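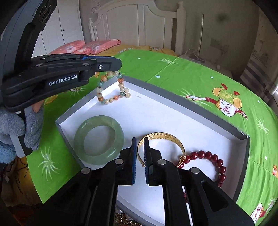 Page last modified in April, 16:42

4. Withdrawal and Replacement of Clubs

4.1 Data

The entry records cover 11 consecutive seasons of the Sketanari league, a regional field hockey competition with one men's and one women's division. Each record holds the club name, the division, the date of entry, the date of any withdrawal notice, and the fixture list in force when the notice was received. Records for the first two seasons were kept on paper and were transcribed by Vasseur and Gittins independently. Differences between the two transcriptions were settled by reference to the original sheets.

After duplicate entries were removed, 786 scheduled matches remained. Matches moved to another date but played within the same season were kept. Matches awarded without play were kept and coded separately, as the league rules treat them as completed for the purpose of the table.

4.2 Definition of withdrawal

A club is counted as withdrawn if written notice reached the league office after the fixture list was published and before the club's last scheduled match. Clubs that declined an invitation before publication are treated as non-entrants and are discussed in Section 5. The distinction matters in this league because the two groups face different rules. A non-entrant pays nothing and may apply again the next season. A withdrawn club forfeits its deposit and must pass a review of its finances before it can return.

Two cases did not fit the definition well. Skallon gave verbal notice before publication and written notice after it. Mimbridge withdrew its women's team and asked that its men's team be moved to a shared home ground. Skallon was coded as withdrawn, following the date on the letter. Mimbridge was coded as withdrawn in the women's division only. Reversing either decision does not change the sign of any coefficient reported in Section 4.4.

4.3 Model

The outcome is a binary variable equal to one if the club withdrew during the season. Predictors are total travel distance on the published fixture list, squad size at registration, whether the club had its own artificial pitch, and whether it entered teams in both divisions. Travel distance was computed by road between home grounds and is entered in units of 1,000 kilometers. Season effects are included as fixed terms. Standard errors are clustered by club.

We also fitted a version with the number of midweek matches as a fifth predictor. This variable is closely related to travel distance, as the league office avoids long trips during the week, and the two could not be separated with the data available. The version without it is reported.

4.4 Results

Travel distance is positively associated with withdrawal in both divisions. The association is stronger in the women's division, where fewer clubs entered and the average trip was longer. Squad size has the expected negative sign but is estimated with little precision. Owning a pitch shows no clear relationship once travel is accounted for.

Entering both divisions is associated with a lower chance of withdrawal from either. One reading is that clubs with two teams share coaches and transport. Another is that only well-funded clubs enter both divisions in the first place. Interviews with club secretaries support the first reading in part. Maluleke, who conducted them, found that shared bus hire was named by 6 of the clubs as a condition of staying in the league. The secretary at Bailly described the arrangement as follows: "If the women's fixture is dropped, the bus costs the men twice as much, and then we have to look at both."

4.5 Replacement

When a club withdrew, the league office could offer its place to a reserve club or leave it empty. Replacement was used only when notice arrived before the third round of matches. Later places were left open and the remaining opponents were given a rest date. Veres and Renaud (working notes) argue that the cutoff should depend on the number of home matches still to be played. The fixture lists needed to test that proposal are complete for the men's division only, and the test is left to the simulation in Section 6.

Figure 4. Bracelets and bangles in a box.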